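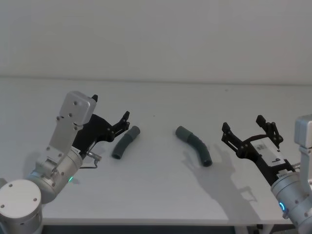

Curved hose pieces: straighten them, use them as they are, or let them go?

Workshop and Laundry Room board

pegboard_pilgrim wrote:

Good evening, everybody. I've been reading this board for ages and mostly keep my mouth shut, but I've been going through the hose drawer this week (yes, there's a whole drawer, please be kind) and I keep coming back to the two dark gray pieces. I laid them out on the white table to have a proper look at them and now I can't decide what to do with them.

They were in a box of plumbing odds and ends that came with the house, along with some clamps, a dried-up tub of putty and a manual for a Sondberg laundry sink that we don't even have. No labels, no packaging. They're flexible, and they've both settled into a curve. I'd love to use one of them to replace the tired little connector under our own laundry sink, where the run is straight and pretty tight, and I'd rather not buy new if I have something perfectly good in the drawer.

So my questions are, can a bit of hose that has taken a bend be coaxed straight again? Does it stay straight? And if it doesn't, is there some nice use for a short curved piece that I'm not thinking of? My mother-in-law's answer is the trash can, but she says that about most of my drawer.

Thanks for reading all this!

drip_tray_dan wrote:

Welcome out of the shadows! I love a hose drawer. Mine is a bucket, so you're already ahead of me.

Yes, you can usually relax the curve. What I do is fill the laundry sink with hot tap water, drop the hose in for 15 minutes, then pull it out, slide it over a length of dowel that fits snugly inside and leave it there until the next day. Don't rush that last part. I used to take it off the dowel as soon as it felt cool and it would creep right back into a banana shape by dinner. If you've got a hose with any real wall thickness to it you may need to do it twice, and wear rubber gloves because wrestling a warm hose onto a dowel is a silly way to burn your fingers.

Warm the ends a second time just before you push them onto the fitting and they go on beautifully.

mudroom_magpie wrote:

I'm going to disagree with Dan a little, in the friendliest possible way, because I did precisely this under my kitchen sink and ended up with a wet cabinet. The hose looked lovely and straight when I put it in. A few weeks later it had gone back to wanting to be a curve, and it was pulling on the fitting at one end the whole time. I only found out when I went in there for the dish soap and the paper bag of onions came up without its bottom. (Why were the onions under the sink? We had company coming.)

A hose that's been bent for years has an opinion. If your run is straight and tight, buy a straight piece and cut it to length. It really is cheap. Geerts sells it off the roll near me and they'll cut it at the counter while you wait, and you know what it's made of and what it's meant to carry, which you don't with a mystery piece.

pegboard_pilgrim wrote:

Oh no, the onions! Okay, that's a point I hadn't considered, that it would keep tugging after it was installed. I was only thinking about getting it on in the first place.

Dan, do you clamp both ends when you do yours?

drip_tray_dan wrote:

Always both ends, and I go back and snug them up after the first week. I like the Flekel clamps with the wide band, as the narrow ones dig in. I've had a straightened piece on the utility sink in my garage for years, but I'll admit magpie has a point about mystery hose. Mine was left over from a job I did myself, so I knew what it was. I should have said so in my first post.

saltbox_sue wrote:

Hello from the pack rat side of the aisle. Please don't throw them out! A hose with a bend already in it is worth more to me than a straight one. Think of all the times you try to turn a corner with a straight hose and it kinks flat as a pancake. If you've got a gentle curve, find it a job with a gentle curve in it.

Things I've used short pieces for:

Slipped over the handle of a galvanized bucket, slit down one side, so the wire doesn't cut into your palm when it's full. The bend is a plus for this one!

Slit lengthwise and pushed over the teeth of a pruning saw when it goes back on its hook.

Around the tree tie on my young pear, so the wire doesn't rub the bark.

As a sleeve where the extension cord comes around the sharp corner of the workbench.

The bucket handle is the one I'd start with. I did ours one Monday before work and my husband thought I'd bought a new bucket.

mudroom_magpie wrote:

Sue, the bucket handle is a wonderful idea and I'm off to do it. How do you slit it neatly? I tried once with a utility knife and the line wandered all over the place.

saltbox_sue wrote:

Hooked blade, like for linoleum, pulled toward a clamp and NOT toward your own stomach. Put the hose in the vise with just enough pressure to hold it still. If it's curved, slit along the inside of the bend, so the hose closes itself over the handle and the opening sits where your fingers go around it. On the outside of the bend it wants to gape.

level_by_eye wrote:

Late evening reader here, and I'm afraid I'm with the mother-in-law. I kept every scrap of hose for years. When we moved I measured up the pile for the fun of it and had 34 feet in all, and not one piece in there was long enough for anything I needed. The longest was 52 inches and it was cracked at one end. It all went, and I haven't missed any of it.

My rule now is that a hose gets saved if I can say what it fits. If I can't, it goes the same day. If you do want to hang on to some, at least press a thumbnail into the end and flex it hard before it goes back in the drawer. Fine cracks on the outside of the bend mean it's finished for anything with water in it. Look down the open end too. You'd be amazed what moves in.

drip_tray_dan wrote:

34 feet! I feel a lot better about my bucket.

I'd second the flex test, though. And pegboard, measure the inside of the hose and not the outside before you go shopping or plan anything. Half of the hose trouble on this board comes from somebody reading the wrong side of the wall. A drill bit shank makes a fine gauge if you don't own calipers.

pegboard_pilgrim wrote:

Well, you've all been so generous with this. I went out and did the thumbnail test, and one of them passed with no trouble and the other has a little stiffness at one end that I don't care for. Neither is going under the sink, magpie has cured me of that. I'll get a new straight piece cut and spend the extra on two decent clamps.

The good one is going to be a bucket handle. For the other I'm thinking of the tree tie, where it won't matter if it's a bit stiff. Sue, does it need to go all the way around the trunk or only on the side where the wire pulls?

saltbox_sue wrote:

Only the side that takes the pull, and leave yourself some slack for growing. Check it in December when the leaves are off and you can see what you're doing. Mine needed letting out every year for the first few.

level_by_eye wrote:

All right, that's two uses for two pieces and I withdraw my trash can. What else is in the drawer?

pegboard_pilgrim wrote:

You'll be sorry you asked. There's a Plelix bin at the back with nothing in it but washers, and I haven't had the courage to tip it out. I'll start a new thread when I do.

mudroom_magpie wrote:

Please do! I have a coffee can of those and I can't tell the faucet ones from the garden hose ones anymore.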